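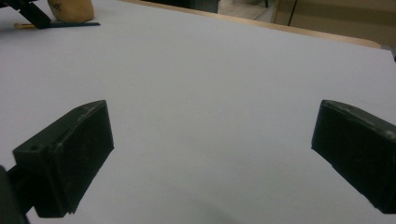 Plisley team picks up pencils by hand to teach a robot

A workshop in Plisley has begun recording people as they pick up small household objects, in the hope that a robot arm can learn to do the same from their examples.

The work is being done with grippers held in the hand. Each one has a camera on it, so that every recording shows the object from close to the fingers. 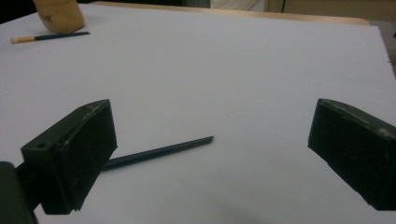
Timo Bauerfeind
Technology reporter

The project, called Fokholm, is run by the engineering firm Gerlach and is expected to last until July. Eight people are taking turns with the grippers, each working for three hours at a time.

A session starts with a few things laid out on a white tabletop. The person holding the gripper reaches for one of them, closes the fingers, lifts it and sets it down somewhere else. The objects are then moved and the same thing is done again.

Pencils are among the first items on the list. They are thin and they roll, and the fingers have to come down very close to the table to get hold of one.

"A pencil looks easy until you try to pick it up with two blocks of plastic," said Bastian Rathjen, who leads the project. "Most people approach it from the wrong side the first few times. We keep some of those attempts as well, marked as failures."

The firm wants 50 good recordings of each object before it moves on to the next. A recording is thrown out if the camera loses its position or if the object is hidden for most of the movement.

Later items are chosen for their shape. A make-up brush has to be gripped by its handle and kept upright, with the bristles clear of the pads, and Mr Rathjen said it had taken longer to get right than anything else so far.

He said the firm had tried steering a robot arm by remote control last year but found it slow. With the hand-held tools a person can work at something close to normal speed — and can feel when an object starts to slip. 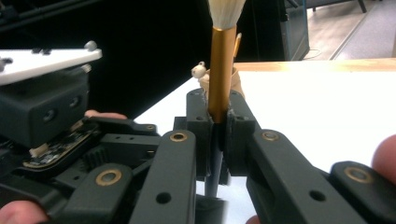 Wear and tear

The grippers are opened and closed by hand through a set of linked arms. Four were built for the project, and one is kept back as a spare.

Pads are checked at the end of each session and swapped when they no longer close evenly. Scuffs on the outside are left alone.

The recordings will be used to train a system that controls an arm fitted with the same kind of fingers. Gerlach has yet to test it on objects that were left out of the training, and Mr Rathjen would not say how well he expected it to do.

"It will be bad at first," he said. "Then we look at where it goes wrong and record more of that."

A second site at Ekholm is due to start later in the year. It will work with kitchen items, including cups and lids.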